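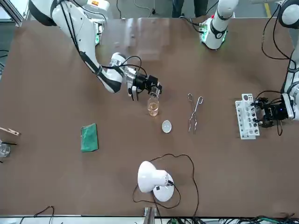 Deltik shares - applied for 2000, got 40?

Mirsad Babić
Hi all, first time doing one of these so go easy on me. I applied for 2000 shares in the Deltik offer through my Stokville account back in August and the full amount was taken out of my cash balance. Woke up this morning to find I've been given 40. Forty! The rest of the money hasn't come back yet and the shares start trading at 8am tomorrow. Is this a mistake, and can I sell what I've got straight away or do I have to sit on them?

Flikulau
Not a mistake, sorry. It was heavily oversubscribed so everybody got scaled back. I put in for 836 and got 40 as well, so my guess is it was a flat amount for anyone over the minimum. Have a look for the allotment notice under Documents, it spells out the bands. My refund turned up the next evening, but when I did the Radonjić one it took 7 days and I had to ring them twice - so keep an eye on it.

As for selling, ordinary retail applicants aren't normally locked in, that's for the founders and the early backers. Check that the shares show as "settled" in your account first though. Mine were stuck on "pending" for the whole first morning with Radonjić and I missed the best price by a mile. Still a bit sore about that one.

tomsk_b
just sell at the open, they always drop after lunch

Mirsad Babić
Thanks both. Found the notice, and it is a flat 40. Will ring about the refund if it's not there by tomorrow night.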